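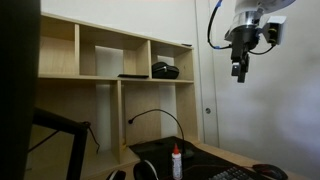

The tenant from the Hlongwane side asked whether the shelving unit was meant to be for shared use or was being kept for one group, as the upper cubbies had been treated both ways since the move and items left in them were being shifted without notice. The chair replied that no allocation had been made and that the matter was item 1.

FIT-OUT AND STORAGE WORKING GROUP
Minutes, September meeting
Pendeck building, level 3 workroom
Opened 10 am. Quorum present. Apologies received from the Wilus representative.

Previous minutes
Accepted with one correction: under "Floor coverings", for "carpet tile" read "sheet vinyl".

1. Shelving unit, allocation of compartments
1.1 The unit has an upper row of three open cubbies and a lower tier of taller, narrower compartments. None has a door. The group confirmed that doors will not be retrofitted under the present budget.
1.2 Upper row to be shared and short-term. Lower tier to be allocated by group, with allocations labelled on the front edge of the partition. Labels on the shelf board are not to be used, as they lift when items are dragged over them.
1.3 The black zippered hard case in the upper right cubby has no name on it. Owner to label or collect before the next meeting. If unclaimed it goes to the level 3 lost property cupboard. The same applies to the flat black item lying next to it.
1.4 A member asked that small items be laid wholly within one cubby and not across the line between two. Agreed, to be added to the notice.
1.5 The top of the unit is not storage. Anything placed there is to be removed at the end of the day, including flat items that are easily missed from standing height.
Action: Hlongwane to draft notice and circulate. Pendeck to print labels.

2. Shelf loading
2.1 The supplier, Driltex, has advised a limit of 10 kg per upper cubby, evenly distributed. No figure has been supplied for the lower compartments. The group will apply the same limit until one is received.
2.2 It was noted that the partitions bear directly on the boards beneath them and that the load should be kept toward these and away from mid-span. No deflection has been reported.
2.3 Wall fixing: the tender drawings show an anti-tip bracket at each end. The installer's sign-off sheet does not mention brackets. To be inspected.
Action: Pendeck to request lower tier figure from Driltex in writing and inspect fixings.

3. Finish and cleaning
3.1 The pale timber finish marks readily. Dry microfibre cloth for weekly cleaning, damp cloth with neutral detergent for marks. No solvent wipes. The solvent wipes presently kept at the sink are to be moved to the chemical cabinet.
3.2 Cleaning contractor has asked that the upper row be cleared on the evening before each clean. The group did not agree to this for the lower tier, where contents may stay in place and only the front edges will be wiped.
3.3 Colour match for the touch-up wax is still outstanding. Two samples were tabled and both were judged too yellow.
Action: Wilus to obtain a further sample.

4. Second unit
4.1 Request from Wilus, by email, for a second unit of the same pattern. Driltex has quoted a lead time of 21 working days from order. Price not yet confirmed.
4.2 Discussion on position. The wall beside the door was ruled out on clearance to the egress path. The window wall is possible if the power outlets remain accessible, which would require a cut-out in the back panel.
4.3 One member preferred a lower tier with fewer, wider compartments, noting that archive boxes do not sit well in narrow ones. Another member considered a matching unit more useful, with boxes stored elsewhere. Not resolved.
4.4 Deferred until the level 3 storage survey is complete.
Action: Hlongwane to finish survey and report compartment widths required.

5. Other business
5.1 Spare shelf pins are in the labelled jar in the stationery drawer. Take from there before ordering.
5.2 The November meeting will be held in the ground floor room if the workroom is in use.

Meeting closed 11 am.

Pendeck Building Services | Enquiries: level 3 reception | Copyright Pendeck | Back to top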